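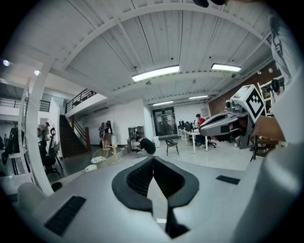
Ich sortiere seit Januar den Nachlass von Kazimiera Sobczak, genauer gesagt den religiösen Teil ihrer Bibliothek. 269 Bände, davon viele Gebet- und Gesangbücher. Ein paar Notizen dazu, über den Tag verteilt.

Angefangen habe ich mit den Gesangbüchern. Die meisten sind lutherisch, Gebrauchsexemplare mit abgegriffenem Rücken, Namenszug auf dem Vorsatz, Konfirmationsspruch. Antiquarisch fast nichts wert. Für die Frage, was in einer Gemeinde gesungen wurde, sehr viel.

Man erkennt es an den Rändern. Bei den Passionsliedern sind die Seiten dunkel vom Blättern, bei den Liedern zur Obrigkeit fast weiß. In einem Band sind vier Strophen mit Bleistift eingeklammert, vermutlich die, die der Kantor ausließ.

Dann die Postillen. Zwei davon stammen aus dem Verlag Eyvindsson, den es schon lange nicht mehr gibt. Sigrún Hjaltested hat mir die Widmungen übersetzt, mein Isländisch reicht dafür nicht. Eine ist von einem Pfarrer an seine Schwester, »für die Abende, an denen der Weg zur Kirche zu ist«.

Hausandacht war dort im Winter der Normalfall. Eine Person las vor, die anderen spannen oder strickten weiter. Gebetet wurde am Schluss, dann ruhten die Hände. So steht es jedenfalls im Vorwort von Vilhjálmur Eskildsen.
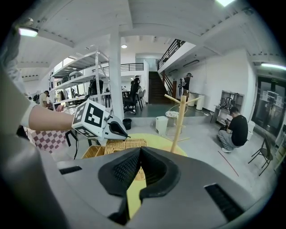
Eskildsen gibt auch an, wie lang eine Lesung sein soll: so lang, wie eine Kerze nicht merklich kürzer wird. Damit kann ich wenig anfangen. Die Predigten in seiner Sammlung brauchen laut gelesen fast alle eine halbe Stunde, die zum Karfreitag deutlich mehr.

Frage an die Runde: Kennt jemand die Reihe »Kornora«? Kleine Hefte mit Tischgebeten, Klammerheftung, kein Jahr, kein Ort. Ich habe die Nummern 1 bis 75, es fehlen drei. Engelbert Fankhauser tippt auf die Nachkriegszeit, wegen des Papiers.

Inhaltlich sind die Hefte uneinheitlich. Neben bekannten Reimgebeten stehen Psalmverse in einer Übersetzung, die ich nicht zuordnen kann. Luther ist es nicht, Zürcher auch nicht. Wer Psalm 104 mit »Du tust die Hand auf, und es reicht« schon einmal gelesen hat, bitte melden.

Nachtrag von 16 Uhr: Kristof Kramer schreibt, er habe zwei der fehlenden Hefte. Bleibt Nummer 31.

Zur Katalogisierung, weil gefragt wurde: Titelaufnahme, Format, Einband, dann alle handschriftlichen Einträge im Wortlaut. Eingelegte Zettel bleiben an ihrer Stelle und bekommen eine eigene Zeile. Bisher vor allem Sterbebildchen, ein Fahrplan und ein Rezept für Osterbrot.

Gepresste Blumen lasse ich auch drin – mit Seidenpapier auf beiden Seiten. Ich weiß, dass das umstritten ist.

Wohin das alles geht, ist noch offen. Die Familie möchte den Bestand zusammenhalten, mir wäre das auch am liebsten. Eine Bibliothek hat abgesagt, dort liegen schon 4.000 unbearbeitete Bände aus Pfarrhäusern.

Morgen die Katechismen.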